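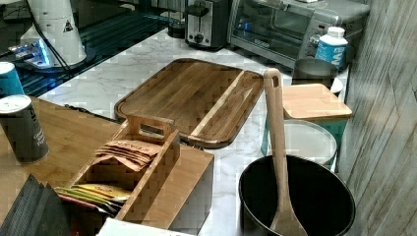
Home | Rentals | Notes | Checklists | Contact

Winter Walk-Through, Flernirow Cottage

Posted in: Upkeep & Safety

OK, so I did the cold-weather inspection at Flernirow on November 23, 2019, with Pavithra Sastry holding the flashlight and reading me the list off her phone. Same list as last year with a few additions of mine. Comments are straight from my notebook, so forgive the grumbling!

KITCHEN

Outlets by the counter, test and reset: OK. All of them tripped and came back. The one near the window is stiff, so push like you mean it.

Cords: OK, with a nag. Keep them away from the sink and don't let them dangle where a toddler could grab one. I say this every single year.

Fire extinguisher: OK. Needle in the green, pin in place. I moved it from under the sink to the hook by the back door. You don't want to be reaching past a burning stove for it.

Range hood filter: FAIL. Oh my goodness, the grease. It soaked overnight in dish soap and hot water and I'll look at it again before guests arrive.

Under-sink shutoffs: OK. Hot side weeps a tiny bit when you turn it. Noman Janjua is bringing a new washer.

Tea, coffee and dry goods, check for mice: OK. Not a nibble. Please keep refilling the tea, people mention it in the guest book more than they mention the view.

HALL AND BEDROOMS

Smoke alarms: 2 OK, 1 FAIL. There are 3 in the house and the upstairs one chirped at me the whole time. New battery didn't fix it, and when I took it down the date on the back was older than my nephew. Replacement ordered.

Carbon monoxide alarm: OK. Tested twice because I'm like that.

Stair rail: OK now. The bottom bracket was wobbly, and Pavithra tightened it with the screwdriver on her keychain (I want one).

Bedroom windows open all the way: OK, except the back bedroom, where the paint has stuck it again. Needs doing before anybody sleeps in there.

Space heater: REMOVED. Frayed plug. It's in my trunk.

BATH AND UTILITY

Water heater: set to 120. OK.

Pipe wrap in the crawl space: PARTLY. We need another 12 feet of foam along the north wall. Angus Rakena says he has a leftover roll, and I'm holding him to it.

Dryer vent: FAIL, then OK. Pulled out a wad of lint the size of a cat. Please, please clean the screen after every load.

Bath mat grip: OK.

OUTSIDE

Porch light: OK.

Steps: the second one is soft at the left end. I put tape across it and used the side door. Saranya Annamalai has quoted us 76 dollars for the board and her time, so yes, obviously.

Salt bucket: half full. Bring a 50-pound bag next trip.

Still open: hood filter, upstairs alarm, back bedroom window, hot side washer, foam, porch step. I'll go through it all again in February and post what I find.

Recent notes
- Draining the Garden Hose Without Getting Soaked
- What We Keep in the Storm Closet
- Chimney Sweep Visit: Questions I Forgot to Ask
- Guest Book Favorites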